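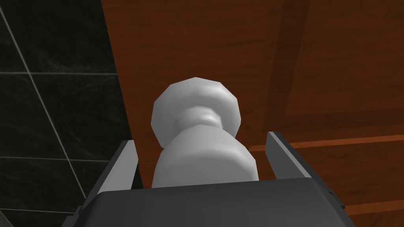 Homside to sell replacement cabinet knobs one at a time

Homside, the home hardware retailer, will begin selling cabinet and drawer knobs individually in all of its stores from May. Until now most of the range has been sold only in multipacks.

The change covers 400 knobs and pulls, including the full Skivar and Bukitz lines. Prices for a single knob start at $3. Multipacks will stay on the shelves for customers fitting out a whole kitchen.

Homside said the decision followed a survey of 2,093 customers carried out over the winter. The most common complaint was having to buy a full pack to replace one lost or broken knob.

"People come in with a knob in their pocket and want another one like it," said Taner Akyol, head of hardware at Homside. "We have been sending them home with more than they need, or with nothing. Older kitchens are the hardest – the style is often gone by the time a screw strips or a knob cracks."

Each store will have a matching board near the hardware counter, where customers can compare an old knob with those in stock and check the screw size. Screws will be sold separately in two lengths. Staff will cut longer screws to fit at no charge.

Tuncer, which supplies the Skivar line, has agreed to keep discontinued styles available to order for two years after they leave the main range. Orders can be placed in stores or by phone.

Single knobs can be returned unused with a receipt – cut screws cannot.

Issued by the Homside press office, 15/02/2026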